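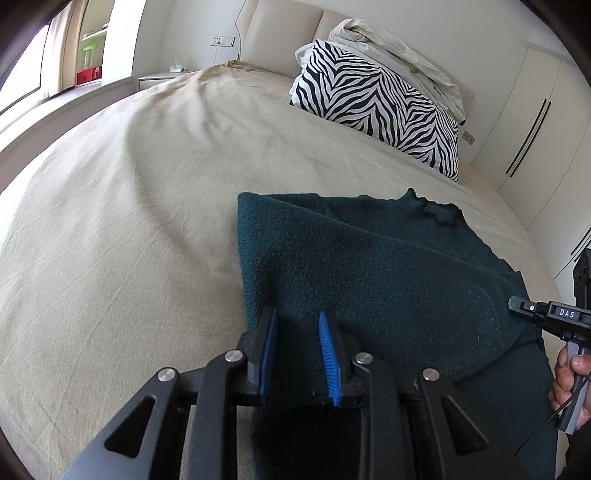 Meeting Minutes – Skillmont Clothing Swap

Sat 5 May, upstairs at Horgan House

I'm taking the minutes again, so you get them my way. We started late, the kettle was slow, and we had a full table by the second cup.

Minutes from March: read and approved. One fix – the hall rental was $137, and I had typed it wrong.

Sorting and folding
This took up most of the morning (I don't mind, I love this part!). We agreed that sweaters get laid out flat on a bed or a big table before anybody folds them. Sleeves come in across the middle first, then the bottom goes up to the neckline. The dark teal knit is a good one to learn on, with that ruffled black trim at the neck, because you want the ruffle on top of the pile where people can see it and not squashed inside. It has little flecks of lint on it too, and that got us onto lint rollers. We have 2 and we need more. Agreed to buy a pack out of the supplies money.

There was a long back and forth about hangers for knits. I'm against, they stretch the shoulders, and I said so. The vote went for folding, with hangers kept for shirts, dresses and coats.

Bedding
Somebody asked if we could take bedspreads and duvets this year. We said yes to bedspreads and pillowcases, no to duvets and pillows, as they eat up the closet at Purnideck and we only have the one closet. Zebra stripes and other loud prints are welcome – they were the first things gone last time.

Storage
Citari has offered us shelf space through the summer. It's dry and there's an elevator, so we said yes please. Bins need a label on the short end, size and type only. Please don't write on the lids, they get swapped around.

Money
We have $312 in the account after the hall was paid. Lint rollers and tape come out of that.

Flyers
2000 was the number on the printer's quote and we all thought it was too many for a town our size. I'm going to ask what a smaller run costs and report back.

Other business
The folding table with the bad leg is still with us. Decided to get it fixed before the swap or leave it home. Also, whoever has the long extension cord, please bring it back to Horgan House.

Still to do
Lint rollers – me
Smaller flyer quote – me again
Bin labels – the Saturday sorting crew
Key for the Citari shelves – to be picked up before the next sort

We wrapped up at noon and finished the lemon cake.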